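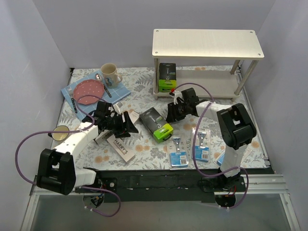 Home | Posts | Notes | Contact

Time estimates, eight weeks in

I have been logging how long tasks take since September. The method is simple. Before starting, I write down a guess in minutes. When I finish, I write down the clock time. Interruptions stay in the total.

The log now has 410 entries. My guesses were short on most of them, and the error is largest for jobs I dislike. Filing an expense form: guess 5, result 35. Most of that was spent looking for the receipt and then reading an old letter I found with it.

Beril Ertürk, who coaches adults with ADHD, suggested I stop correcting the guess and record the start delay as its own column. I added it in November. The delay is often longer than the task -- on Saturday it was more than two hours for one phone call to the dentist.

Changes so far:

- One timer, set for the start and not the end.
- Guess column stays, but I no longer plan from it.
- Any task with a search step gets the search listed separately.

The timer has been ignored several times. I moved it across the room and will keep the same columns through the end of the month.

Recent posts
Paper planner or phone: two months of each
Notes on body doubling by video
Why I dropped the color codes
Sleep log, part 2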